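4.2 Grip change and the backhand slice in club players

Grip first, since most of the coaching time goes there. We followed adult club players at the Somstead courts through one indoor block, all of them right-handed or left-handed one-handed backhand players, no two-handers. Two groups. The first was taught the slice with a fixed continental grip from day one. The second was allowed to start from whatever grip they turned up with and moved over bit by bit. Same coaches, same balls, same court surface.

In total 639 slices were kept for scoring. Shots hit on the run were dropped, so were shots off the frame, because the depth score makes no sense for either. Of those kept, 179 landed in the back quarter of the court. The fixed group did better on depth but not by much, and they complained more. Sore forearm was the usual complaint, also "feels like chopping wood". The gradual group were slower to get any bite on the ball but held their shape better when the feed got quicker. We come back to the feed in 4.3.

Scoring was done by two raters from the side of the court. They agreed most of the time on depth, less on spin. Spin was judged by eye only, from how low the ball stayed after the bounce, and we would not lean on it hard. A radar unit was tried early on and dropped, the readings jumped about too much under the hall lights.

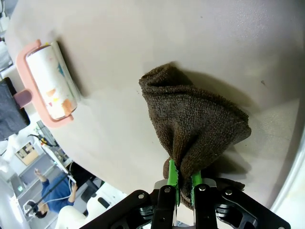 Figure 4. Terry-cloth towel held in the gripper.

Grip pressure is harder to pin down than grip position. Players were asked to rate how tight they held the handle on a simple scale, straight after each set of feeds, and the ratings drifted upwards as sessions went on. Tired hands squeeze. Most of them squeezed hardest at the wrong time too, well before contact, and then had nothing left to firm up with when the ball arrived. What the coaches were after is close to the hold on the towel in Figure 4: firm at one narrow place, the brown cloth pinched between the two green pads and the rest of it spreading out wide and crumpled. For the slice that firm place is the base of the index finger and the heel of the hand. The other fingers can stay soft until late. Players who got this idea early tended to stop cutting down so steeply, which helped with depth more than any talk about the swing path did.

Handle size needs a word. Every racket was re-gripped before the block with Lolletero overgrips, one layer, so that feel was at least similar from hand to hand. Some players asked for a second layer and were refused. Two changed back to their own wrap at home and had to be re-gripped again before the next session, their scores from the session in between are left out. We did not measure hand size, should of done, and it goes on the list for next time.

Footwork was not coached in this block, but it got in the way all the same. A player who arrives late will reach, and a player who reaches will open the racket face. Then the ball floats. A fair share of the short slices came from that and have little to do with grip at all. The raters marked reaching with a tick on the score sheet, though one of them forgot in the first session, so the ticks are only used from the second session onwards.

The last session was on 8th November and was cut short when the hall was needed for a junior match. The order of feeds was kept but the final set was not played. Leaving that session out altogether makes no differnce to the direction of the results, so it stays in.

Main point for coaches: set the grip early if the player will put up with it, and talk about when to squeeze as much as where to hold. The gradual route is fine for players with a history of elbow trouble. None of this tells us about match play, as every ball here was fed by hand from the same spot near the service line.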